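Week 5: Weeding a small library

Okay, weeding! I love this topic (I know, I know). Weeding just means taking stuff off the shelves for good.

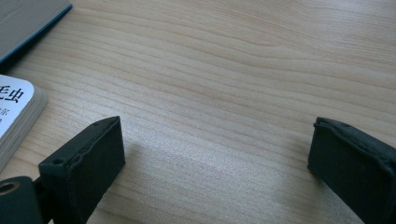
Start with what hasn't gone out in three years, then check condition.
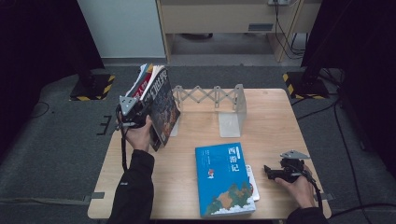
Do we weed magazines too?
Most small libraries keep two years and let the rest go.

Read the Veres chapter before April, and email Eylül Oral if your copy's missing pages!

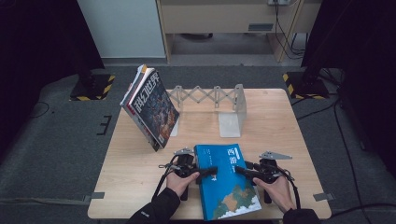
Magazines beside an expandable bookend rack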